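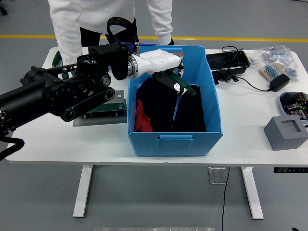

Blue bin, dark load, one red thing in with the blacks.

September, notebook, page 53

Right, the dye bleed question again. I said last month I was done with it and I clearly am not, so let me get everything down while I still remember which jar was which.

Quick recap for anybody picking this up cold. We're trying to find out how much color comes out of dark cotton over repeated washes, and how much of that ends up on whatever else is in the drum. The Letcombe fabric is a plain black jersey, the Muduner fabric is a black twill that feels about twice as stiff. Both get cut into swatches, both get washed next to a strip of undyed cotton, and then I look at the strip. That's the whole method! The fancy part is only in keeping everything the same from one run to the next, and that's where I keep tripping up.

Last week's run of the Muduner twill is no good. I used tap water for the first two jars and filtered for the rest (ran out of one jug, grabbed the other, didn't think). Our tap water is hard enough to leave a ring in the kettle, so I'm not going to pretend it makes no difference. I've crossed those two out on the sheet but left the numbers readable. Please don't tidy them up.

Redid it this morning, started at 9:15. Jars at 300 ml each, 4 steel balls per jar, one swatch and one white strip stapled along the short side. Stapled, because the stitched ones took me forever and I couldn't see any difference in the strips. If somebody feels strongly about stitching, come and do the stitching.

What I saw: the Letcombe jersey gave up a lot in the first wash, a kind of purple-gray, and then hardly anything by the third. The Muduner twill was the opposite, or nearly. First wash fairly clean, second wash clean, third wash a definite brownish cast on the strip. I held it up against the window and then under the desk lamp and it was brown in both. My guess is there's a finish on that twill that keeps the loose dye in until it wears off – would explain the stiffness too. I'd love to see what wash six looks like. Maybe ten.

Rinse water. I poured the first rinse of each into clear cups and lined them up on the sill and they really are pretty, from ink down to weak tea. Not data, though. The strips are data.

Salt test: did one jar with a big spoonful of table salt, because every relative I have swears salt "sets" the color. No change I could see on the jersey. The strip from the salt jar and the strip from the plain jar are taped side by side on the facing page and I've forgotten which I labeled A, so have a look and see if you can tell them apart. I can't. (A is salt. Found the note in my pocket.)

Vinegar test still to do. Same relatives, same confidence.

Temperature: the bath on the left drifts. Set it to 40 and it was reading 43 after lunch. I put the Brusard thermometer in both baths for an hour and the right one held fine, so for now everything goes in the right one, which means half as many jars per run and a lot more hanging around. There's a replacement probe listed in the catalog, but I haven't checked if it fits our older model.

Reds. I've been putting this off, but a real laundry load is never all one color and we should have a mixed series. The plan is one red swatch with three blacks, white strip on the red and another on one of the blacks. I expect the red to swamp everything on the first wash, and then the question is whether the black is still adding anything underneath. May need the color reader for that, my eyes are not up to it.

Other bits:
Detergent – we're on the end of the powder. The Li sample packets are liquid, so don't swap halfway through a series.
The white strip roll is getting thin. Order more of the same lot if they still have it.
Two jar lids are leaking, the ones with the scratched rims. I've put tape on them. Don't use.

Wash four on the twill goes in first thing tomorrow.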